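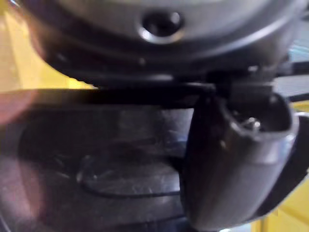 Ticket 375 — Pendon wrist view, frames rejected by blur filter
Status: Open
Opened: January 9, 2026
Site: Follcombe

The Gusthorpe method discards wrist frames below a sharpness score of 29. In the latest run of 70 episodes, 20 lost their full approach segment. Close views of the gripper finger and housing were the most affected.

Update: Threshold lowered for approach segments only. The policy was retrained on the restored frames — grasp results are pending.

Action: Ha group to confirm the exposure setting before the next run. Do not merge with the July baseline.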